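Materials and Trim: Webbing, Coil Zippers and the Spring Revision

The spring revision of the soft goods repair guide takes effect in April. Most of the changes concern thread and webbing, and a few alter how intake tickets are filled out. Benches at Stenstead and Hodum should replace the printed sheets in the binder on the same day so that bags transferred between the two shops are worked to one standard.

Thread

Bonded nylon in size 69 remains the default for seams on school bags and light daypacks. Bonded polyester in the same size is now specified for any seam that sits on the outside of the bag and faces up in normal wear, including the yoke and the top of the lid. Nylon is the stronger of the two when new, but it loses strength faster under sunlight, and the yoke seam gets more sun than any other. Color matching on the outside seams is done from the polyester card only. The nylon card uses the same shade names for different shades, and mixing the two has produced visible bands on returned work.

Needle size for both threads is 110/18 through two layers of pack cloth and 120/19 where webbing is caught in the seam. Change the needle at the start of each shift. A burred point leaves a ladder of cut filaments along the stitch line that does not show until the seam is loaded.

Webbing

Polypropylene webbing is withdrawn for shoulder strap tails and compression straps. It may still be used for hanging loops and other parts that do not pass through a buckle. Polypropylene is slick and holds poorly in a ladder lock, and cut ends fray back past the fold when the heat seal cracks. The replacement is a medium-weight nylon in 20 and 25 mm widths, supplied by Lindgren on 400-foot rolls.

Cut ends are sealed with the hot knife at its second setting. The bead should be even across the width and no thicker than the webbing itself. A thick bead jams in the buckle and will be pulled through by force sooner or later, taking the bar with it. Fold tails twice and bar-tack across the fold. A single fold is acceptable on side straps shorter than a hand's width.

Bar tacks on strap anchors go to 42 stitches, up from 28. The old count passed on new fabric, but on worn pack cloth the shorter tack concentrates the load and tears out as a neat rectangle. Where the cloth around the anchor has already thinned, put a patch of the original weight behind it before tacking.

Reflective tape on children's bags is to be left in place wherever possible. The glass-bead surface is damaged by steam and by solvent, and a strip that looks gray but intact in daylight may return very little light. Check it with a flashlight held at eye level before deciding. Replacement strips are sewn along both long edges with a 3 mm stitch. Do not run stitches through the middle of the strip.

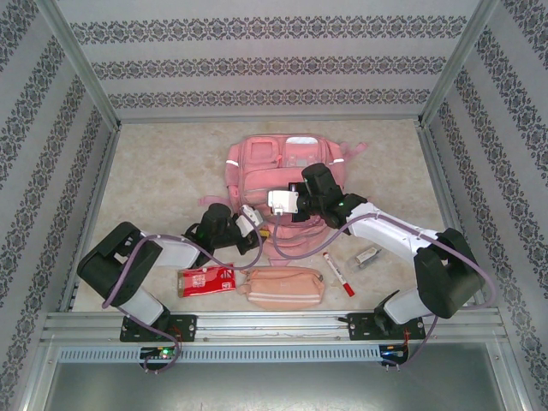 Coil Zippers

The larger part of the revision deals with main compartment zippers. Intake records from both shops show that most zippers written up as broken have a worn slider and a sound chain. A slider wears on the inside faces, the gap opens, and the coil no longer meshes behind it. Replacing the whole zipper on a lined bag is a long job at the machine. Replacing the slider takes a few minutes by hand.

The test is as follows. Run the slider to the end of the chain and back. If the coil separates behind it in more than one place, and the elements are straight, gauge the slider at the rear opening against the plate. A reading above the marked line means replacement. If the coil separates at one place only, look there for a flattened or missing element, and mark the tape with chalk. A damaged element in the first inch can be closed off with a new stop. Anywhere else, the chain is replaced.

Squeezing a worn slider with pliers is no longer an approved repair. It holds for a while, but the die-cast body has a small margin before it cracks, and the bag comes back.

Replacement sliders are the Patanex nonlocking type in size 5 for book bags and size 3 for front pockets. Anong Klinhom ran the cycle test on both before the order was placed. The size 5 slider was cycled 1,000 times on a straight chain and again on a chain bent to the radius of a typical bag corner. Wear on the straight sample was below what the gauge can read. On the curved sample it was readable on the outer face only, and meshing was unaffected. 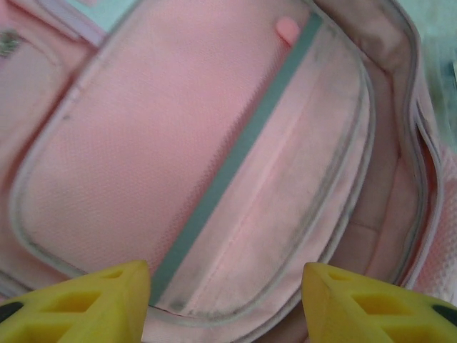 Corner radius deserves more attention than the guide has given it so far. A chain sewn around a tight corner is stretched at the outer tape and crowded at the inner, and the slider climbs as it passes. When a full chain is replaced, ease the tape by hand through the curve and notch the seam allowance at close intervals. Do not pull the tape to fit. If the original corner was too tight, it may be opened slightly, provided the flap still lies flat when closed.

Lubricate finished chains with the wax stick, one pass per side, and wipe off the excess. Silicone spray is not to be used near coated fabric. It migrates under the coating and prevents seam tape from bonding if the bag is ever retaped.

Intake tickets now carry separate boxes for slider, chain and tape. Tick what was found at the test, and write the gauge reading next to the slider box – including readings that pass. Stock of the old tickets at Hodum can be used up for strap work. Gauge plates are checked against the reference block on the first Thursday of the month, and a plate that fails is sent to Stenstead for exchange.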